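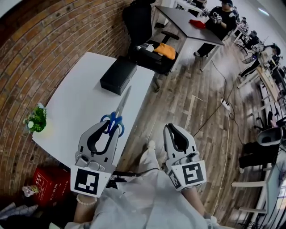

June, after eleven at night

Home from the count and too full of bad coffee to sleep, so I may as well write it down while I still remember who was rude to whom.

Granow town council, three seats, and it came down to 41 votes for the last one. Hermine Strebel is in. Percy Pacheco is out, after two terms and more ribbon cuttings than the town has ribbons. I voted for Hermine and I still felt bad watching him fold his jacket over his arm as if he were waiting for a bus.

The count was in the school gym again. They had us watchers behind a strip of tape on the floor, close enough to see the ballots and too far to read them, so for three hours I observed the backs of people's hands. My side of the tape was me, a man from the Pacheco campaign eating sunflower seeds, and a college kid writing a paper on turnout who asked me twice whether I considered myself a typical voter. I said I hoped not. She wrote that down.

Turnout was low, by the way. It rained until four and the whole campaign was about the Navarrete Road bridge, which half the town never crosses. Percy wanted to repair it. Hermine wanted to repair it sooner. I went to both forums and that was the size of the gap, apart from a bad ten minutes on leaf collection at the second one.

The east side box came in last because the van driver went to the old fire station first. When it was finally opened there were 13 ballots set aside as doubtful, and then everybody woke up. One voter had put a check mark next to every name on the list, which I call generous. One had written "no thank you" across the whole thing in very nice cursive. Somebody had written in Cluvura, and the clerk had to ask if that was a person. It's the car wash.

They went through them one at a time, holding each one up to the light. Four went to Hermine, two to Percy, the rest in the envelope. The sunflower man objected to one of Hermine's on the grounds that the X was "more of a plus." Overruled. He took it well and offered me some seeds.

Percy shook hands with the whole row of counters on his way out, then with me, and called me Dennis. I have lived across the street from him for nine years and my name isn't Dennis. Hermine gave a short speech by the bleachers, thanked her sister, and forgot to thank the voters until someone coughed.

Must take the yard sign down tomorrow. Also return the folding chair to the Nikby people, and buy milk. The bridge is still closed, so I'll have to go the long way.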